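List home | Thread index | Previous | Next | Search

Re: Condensation on north-side roof windows
From: Joanne Hollis
Date: September 11, 2019

Colin Dawber wrote:
> Meter in the loft room reads 551 lux at noon but the
> lower glass mists over every morning. Is the Kjærgaard
> unit at fault, or the lining?

Check the lining first. The bottom reveal should be vertical and the top one horizontal, so that warm air can pass over the glass. If both were cut square to the slope, the lower corners stay cold.

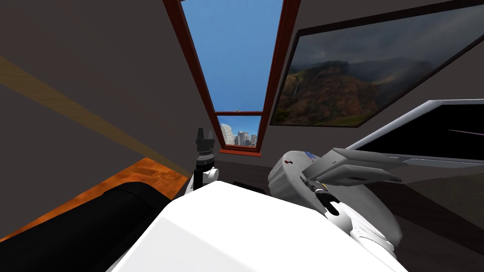

Then measure the insulation behind the lining. We specified 100 mm in February and found gaps at two corners. Leave the vent flap open overnight and log humidity for 5 days before you order parts. Hòa's quote for a replacement unit was 2,826 with flashing, without scaffold.

Joanne

Contact list owner | Back to top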